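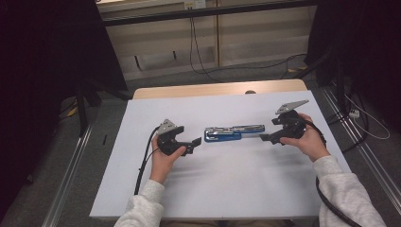 Diapo 1 -- le multi-outil à manche bleu

OUVERTURE (4 min, pas plus)

Bonjour, merci, etc. Me présenter vite. Dire Zudthorpe, tout le monde ne connaît pas.
Question à la salle : qui a prêté quelque chose cette année et ne l'a jamais revu ? Attendre les mains. Laisser rire.
Le sujet : prêter des objets entre voisins, sans caution, dans un quartier où les gens déménagent beaucoup. Ce qu'on a raté surtout.
Rappel : les chiffres vont jusqu'au vendredi 10 février, pas après.

LE DÉPART

Au début une étagère dans le hall de l'immeuble Opoku. Pas de liste, pas de cahier. On prend, on ramène.
Quelque 400 emprunts la première année. Personne ne s'y attendait, moi la première.
Ce qui part le plus : perceuse, appareil à raclette, escabeau. Et puis tout le petit matériel, agrafeuse, mètre, ciseaux, qu'on croyait que tout le monde avait chez soi. Faux !
Raconter l'escabeau de Kiros Hadgu (court !! la dernière fois j'ai débordé).
Le cahier est arrivé en juillet. Trois colonnes : objet, prénom, étage. Pas de téléphone, on y a tenu.

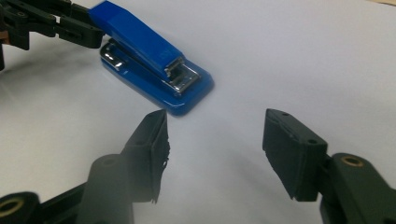 CE QUI NE REVIENT PAS

38 objets perdus de vue. Insister : perdus de vue, pas volés. 14 sont revenus tout seuls après un simple mot dans l'ascenseur.
Les gros objets reviennent. Ils gênent. Le petit se fond dans un tiroir et on oublie que c'est pas à soi.
Essai avec Feluten, l'appli de rappels -- abandonné. Trop de messages, les gens se sentaient surveillés.
Le mot manuscrit marche mieux. Lire celui de Sena Ansah en entier, il fait son effet.
Ne pas parler de Virkus sauf si on me pose la quesiton.

LES CONSOMMABLES

Le point qui fâche. Qui rachète les mèches, les piles, les agrafes ?
On a essayé : chacun remet ce qu'il prend. Résultat, une boîte vide pendant des semaines.
Maintenant une tirelire à côté du cahier, on met ce qu'on veut. Ça couvre à peu près. Pas de tarif affiché, boire un peu d'eau ici, ralentir. 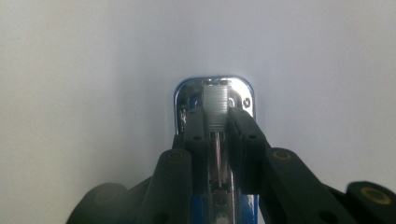 Selim Yaman : moi je mettrais un prix, même vingt centimes, parce que ceux qui n'osent pas donner trop peu finissent par ne plus rien emprunter du tout.

Lui répondre franchement, il est dans la salle. Il a peut-être raison. On en a discuté deux fois, pas tranché.
Enchainer sur les nouveaux arrivants : eux empruntent beaucoup le premier mois puis plus rien. Pourquoi ? Pas de réponse, demander à la salle.

FIN

Passer le micro à Delali Akolgo pour la partie assurance.
Feuille d'inscription près de la porte, rappeler qu'il faut rendre les stylos.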